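Kadar Fevel 2 – estación de dos brazos para tareas domésticas y de taller

Fevel 2 es un equipo de sobremesa con dos brazos y pinzas de dos dedos. Lo distribuye Clirkance para quien quiera comprobar por su cuenta qué tareas se pueden dejar ya a una máquina y cuáles todavía no.

Recoger piezas rígidas y pasarlas de una pinza a otra funciona con regularidad. La tela sigue siendo lo difícil: doblar un paño liso sale a veces, una camisa casi nunca. No recomendamos el equipo como sustituto de un operario.

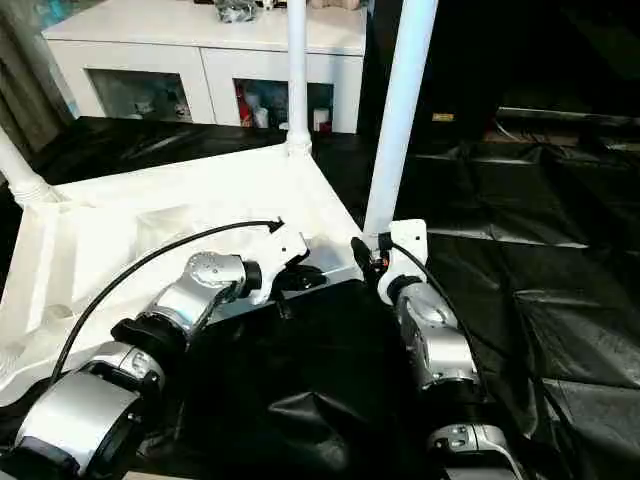 Los dos brazos sobre la mesa blanca, con tela negra entre ambos.

Gergely Kozma, responsable de ensayos, registró 1,362 intentos desde agosto – la hoja completa se envía a quien la pida.

Incluye: dos brazos, dos pinzas, cableado y software Major. La mesa no está incluida.
Plazo de entrega: 26 días laborables.
Puesta en marcha: 6 horas, con técnico.
Consultas y demostraciones: Anselmo Holanda, Clirkance.

Ficha actualizada: 2023-01-12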